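Visita ao laboratório de teleoperação da Tekden: uma manhã a ensinar braços robóticos

Já andava há meses a pedir esta visita. Quem acompanha o blogue sabe que tenho um fraquinho por tudo o que mexe sozinho, mas até maio só tinha visto robôs colaborativos em feiras, sempre dentro daquelas demonstrações ensaiadas em que o braço pega numa bolacha, pousa a bolacha e toda a gente bate palmas. Queria ver a parte de trás, o sítio onde alguém passa o dia a mostrar à máquina como se faz. E foi isso que vi, finalmente!

A Tekden ocupa o piso de cima de um edifício baixo na zona industrial, por cima de uma oficina de serralharia. Sobe-se por uma escada exterior e a porta abre logo para o corredor das bancadas. Cheguei às nove, com um café na mão que tive de deixar à entrada, e fui recebido pela Rosângela Lopes, responsável pela recolha de demonstrações. Passámos a manhã juntos e ela teve uma paciência enorme para as minhas perguntas, algumas bastante básicas.

O laboratório tem 6 bancadas. Cada uma funciona como um posto independente, com os seus braços, o seu computador e o seu operador, e todas têm nome próprio. A que acompanhei durante mais tempo chama-se Prunach (ninguém me soube dizer de onde veio o nome, e eu insisti). A do lado é a Aguiar, onde se faziam tarefas com tecido – dobrar panos, esticar toalhas – e que é, segundo a Rosângela, a mais difícil de operar de todas.

Começámos pela parte teórica, que durou pouco. Na Prunach trabalha-se com teleoperação: o operador comanda dois braços à distância, um com cada mão, e tudo o que faz fica gravado. As posições das juntas, a abertura das garras, as imagens das câmaras. Uma tarefa feita do princípio ao fim é um episódio. Juntam-se muitos episódios da mesma tarefa, com os objetos em sítios diferentes de cada vez, e é com isso que depois se treina o modelo que há de conduzir os braços sem ninguém aos comandos.

Na Aguiar usam também o outro método, o de pegar no braço com as próprias mãos e levá-lo pelo caminho certo. Experimentei-o primeiro e gostei imenso. O braço fica leve, quase sem resistência, e deixa-se conduzir como quem ensina uma criança a segurar no lápis. O problema é que o corpo de quem ensina fica à frente de metade das câmaras, e com dois braços ao mesmo tempo não há maneira de uma só pessoa fazer o trabalho em condições. Para tarefas curtas, de um braço só, continua a ser o que preferem.

Depois passámos à Prunach, onde o tema do mês é a secretária. Arrumar, desarrumar, voltar a arrumar. A lista de tarefas estava colada na parede com fita-cola, cheia de riscos e notas a lápis, e tinha 355 episódios como meta para fechar aquele lote. Perguntei se não era aborrecido repetir tanto. A Rosângela riu-se e disse que o aborrecimento aparece por volta do meio e passa quando se começa a competir consigo próprio para ver quem faz o movimento mais limpo.

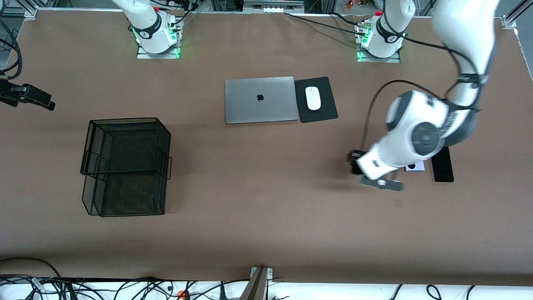

Ensinar a um robô uma coisa tão banal como arrumar uma secretária obriga a pensar em gestos que fazemos sem dar por eles. Onde é que se agarra um objeto espalmado, deitado ao comprido na mesa, como aquele preto que parece um telemóvel? De lado, com os dedos pretos da garra bem baixos, ou empurrando-o primeiro para uma posição melhor? E a caixinha branca e roxa que está mesmo ali ao pé, será que se desvia antes? Fiquei um bom bocado a olhar para o braço esquerdo suspenso por cima daquilo tudo, com o portátil prateado fechado no meio da mesa e o rato branco no seu tapete, e a tentar decidir o que faria eu. A Rosângela tem uma opinião muito firme sobre o assunto: o operador deve escolher uma maneira e mantê-la. Se num episódio pega por um lado e no seguinte por outro, sem razão nenhuma, o modelo aprende a hesitar. Achei esta ideia fascinante! O cesto de rede preta tem pega, e também aí há regras, porque agarrar pela pega e agarrar pelo rebordo contam como duas técnicas diferentes e vão para lotes separados.

Outra coisa que me surpreendeu foi a importância do ritmo. Eu imaginava que o ideal fosse ir devagarinho, com todo o cuidado, mas os episódios demasiado lentos dão trabalho a aproveitar. Ficam cheios de pausas em que o operador está a pensar e o braço está parado, e o modelo não tem como saber que aquilo era uma pessoa indecisa. A recomendação da casa é treinar o gesto algumas vezes sem gravar e só depois carregar no pedal.

E chegou a minha vez! Deram-me os comandos, ajustaram a altura da cadeira e explicaram-me o pedal: uma vez para começar, outra para terminar, duas seguidas para deitar fora. Fiz 5 tentativas e usei o duplo toque com uma frequência embaraçosa. A primeira dificuldade é a profundidade. Vê-se a garra, vê-se o objeto, parece que já lá está, fecha-se a mão e afinal faltava um dedo de distância. A segunda é a falta de tato. Só me apercebi de quanto confio na ponta dos dedos quando fiquei sem ela, e apertei tudo com força a mais até a Rosângela me ensinar a reparar no pequeno deslize do objeto quando os dedos da garra lhe tocam.

Das 5 tentativas, 2 foram consideradas aproveitáveis. Fiquei contentíssimo. Há portanto, algures num disco da Tekden, dois episódios meus que vão ajudar um robô a arrumar uma secretária, e a minha mulher já observou que seria bom eu aplicar os mesmos conhecimentos cá em casa.

A revisão dos episódios faz-se noutra sala, mais pequena, com as persianas corridas. Usam um programa interno chamado Hoker, que põe lado a lado as várias câmaras e, por baixo, as curvas do movimento de cada junta. Quem revê marca o início e o fim da tarefa, assinala os erros e escreve uma frase curta a dizer o que aconteceu. Gostei muito de ver as curvas. Um operador experiente desenha linhas redondas e tranquilas, as minhas pareciam um eletrocardiograma. Nem todos os erros vão para o lixo, atenção: quando o operador falha, percebe e corrige bem, o episódio leva uma etiqueta própria e é guardado, para que o modelo veja também como se recupera de uma pega falhada.

Perguntei à Rosângela que formação procuram nos operadores e a resposta foi bem mais variada do que eu esperava. Há quem venha da eletrónica, há uma antiga costureira que é a rainha indiscutível da bancada Aguiar, e há um rapaz que tocava acordeão e que, segundo ela, tem a melhor independência de mãos da casa. O que conta é a regularidade e saber parar quando se está cansado. Os turnos aos comandos são curtos, com pausas obrigatórias, e ao fim de poucos minutos nos meus ombros percebi perfeitamente porquê.

Antes de me ir embora ainda voltei à Aguiar para ver dobrar uma toalha. O operador falhou o canto, largou, alisou o pano com as costas da garra e tentou de novo, tudo num gesto tão natural que me esqueci por momentos de que havia motores pelo meio.

Algumas notas práticas para quem quiser ir: as visitas são só de manhã, em grupos pequenos, e marcam-se por correio eletrónico. Levem calçado fechado e deixem pulseiras e fios em casa, que não se entra na zona das bancadas com nada pendurado. Pode-se fotografar as mesas, mas não os ecrãs da sala de revisão. O estacionamento em frente é da serralharia e convém respeitar, há lugar na rua de trás. E peçam para experimentar os comandos, mesmo que tenham vergonha. Eu já pedi para voltar quando começarem o lote da cozinha.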